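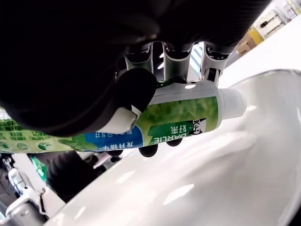

3.2 What people told us about the end of the tube

Search this journal Enter keywords Go

I should own up to a bias before going any further. I grew up in a house where toothpaste tubes were slit open with kitchen scissors and wiped out with the brush, and I went into the interviews quietly expecting to find that most people were wasteful compared with my mother. Muchen Yao, who did half of the home visits with me, grew up with one person in charge of the bathroom shelf and no scissors at all, so between us we had most of the argument covered (and we did argue, mostly on the train back from Trodanitz).

The households came from the two neighbourhoods described in section 2, and everyone kept a bathroom diary for 7 weeks. We asked them to write a line whenever they opened a new tube, jar or bottle, and to say what had become of the old one. That was all! People wrote far more than we asked for. One woman in Lomum gave us nearly 700 words on a single tube of toothpaste, most of them about her brother-in-law.

What struck me first was how rarely "empty" meant empty. In the diaries a tube was finished when it became annoying, and the annoyance came at very different points. Some people stopped as soon as they had to press with both hands. Others rolled it from the bottom, held it shut with a clothes peg and carried on for another fortnight, and were rather proud of it. Itziar Aguirre has written about the same thing with jam and mustard, and calls it the "nuisance point", a term I've borrowed all through this section because I couldn't come up with a better one.

Sharing made a big difference. Where each person had their own tube, the diaries were dull, if I'm fair, and the nuisance point hardly moved from one tube to the next. Where a tube was shared, it became a sort of waiting game, with everyone squeezing a little more out so as not to be the one who had to fetch the new one from the cupboard. Majdi Obeidat found much the same with printer paper in offices, and I wish I'd read his work before we drew up the diary form, as we had no column for who replaced what. We added it by hand in January, which is why the first entries in Figure 4 have gaps.

Figure 4. Reasons given for opening a new tube, by type of household (shared or separate). Gaps mark entries made before the extra column was added.

Money came up less than I'd expected. Rawan Abu Hammour warned me of this early on, and she was right: people talked about waste, about manners, about their parents, and only then about the price. I come back to this in section 5, where the Bataineh shop records give us something firmer to set beside the diaries.

Shares 4 Comments 7

Related articles
Aguirre: Scraping the jar, and when we stop
Obeidat: Who fills the tray? Paper and politeness at work
Sleiman: Half-used soap and the guest bathroom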